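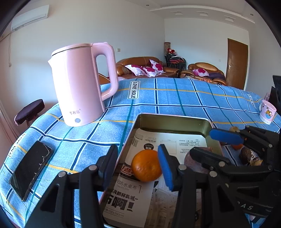 Minutes - Hawthorne Allotment and Seed Swap Group

Home | Minutes | Plots | Seed list | Contact

3 min read
Last updated: 2021-04-03

I took the notes again, so if I got you wrong, tell me and I'll fix it. We started late, the kettle was on, and Yee-man Lui chaired from the far end of the table.

Last month's minutes
Fine, apart from my spelling of "kohlrabi." Corrected!

Water
The long one. Katirent want 133 dollars to rent us the pump through the end of August, and I said that was steep for a pump that leaked last year. Yee-man thinks they'll drop the price if we pick it up ourselves. She'll call them. Until then it's watering cans, and please coil the hose by the gate when you're done with it (I tripped on it twice).

Plots
We have 44 plots and nearly 20 names on the waiting list. Plot 12 hasn't been touched since fall. I'm writing to the holder one more time, a nice letter, and then it goes to the next person in line. There was some grumbling about splitting the big plots in half. We didn't vote - people wanted to walk the rows first and see where a path could go.

Seed swap
Still on, outdoors, by the shed. Label your envelopes with the variety and the year, please. I took home three lots of mystery beans last time and one of them was peas. Tomatoes are covered, we could use more squash and anything good for shade.

Compost
The Trukeck delivery came up short and they've agreed to send the rest. I'll be there to let the driver in.

Any other business
The shed padlock sticks. Oil, or a new one? Yee-man has oil.

Next meeting same time, first Saturday in May.

Back to top | Older minutes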